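Search products
Enter keyword or part no.
Go

Plolent Ridged Grip Pads, Blue – pack of 2

Part no. 241. $18 a pack. One pack does one hand-held gripper, left finger and right finger. Back in stock, 3,760 packs on the shelf as of this morning, so please stop emailing about the waitlist.

Same pad as last year. Same ridges, same blue. New backing adhesive, old one let go too easily in warm rooms. If you have old packs in a drawer they're still fine to use, just press longer.

What you use them for is up to you. Most orders come from people picking up small everyday stuff – cups, pens, folded cloth, boxes of tea, that sort of thing. Bare fingers slide on anything glossy. Ridges help there. They help less on very thin flat items like a single sheet of paper, we won't pretend otherwise. For paper get the Wirkum smooth pad, separate page.

Fits
Slim straight fingers with a flat inner face. Measure first. If your fingers are curved or have a lip at the tip these will peel at the ends, and we dont take back used pads.

Does not fit the Bach wide jaw. People order them for it every week. Please read this line.

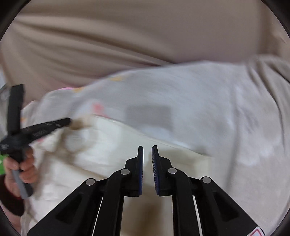
Blue ridged pads on both fingers, ridges facing in.

Fitting
Old pads off. Pull from the tip down, slowly, and you'll get most of the glue off with it. Whatever is left comes off with rubbing alcohol on a rag. Let it dry all the way.

Peel the backing halfway. Line up at the tip, lay the pad down toward the base, pull the rest of the backing as you go. Don't stretch it. A stretched pad creeps back overnight and you end up with a bare bit at the tip.

Do the second finger right after and check the two line up before you press hard. You have a minute or so to shift them. After that leave it alone.

Press, hold, then leave closed on a folded towel until the next morning. Skipping the overnight is the number one reason for returns.

Care
Wipe with a damp cloth. Dish soap is OK. No solvents once the pad is on, alcohol included, it gets under the edges. Flour and dust fill the ridges fast – an old toothbrush clears them. Oil is worse, wash it off the same day.

Replace when the ridges go flat or shiny, or an edge starts lifting. Always both fingers together. One new and one worn will pull things sideways, small round items especially.

Storage: flat, in the bag, out of the sun. Don't stack heavy things on them, the ridges take a set and dont come back.

From customers
"Second pack. First lasted from March until the end of summer with daily use on kitchen things. Mugs are no trouble now. Spoons still a pain." – Bok-nam Baek

"Good pad, instructions too small to read on the bag. Adhesive better than before." – Gunnlaugur Eskildsen

Re the bag: yes, we know. Bigger print on the next run. Till then the fitting notes on this page are the same ones, word for word nearly.

Shipping
Orders in before 2 p.m. go out same day from Vastov. Flat envelope, no tracking on single packs. Add a second pack and tracking is included.

Returns: unopened bags only. Wrong part sent, our fault, write with the order number and a photo of the label and we'll mail the right one.

Goes with
Wirkum smooth pad
Plolent cleaning brush, short
Plolent backing strips (adhesive only, no pad)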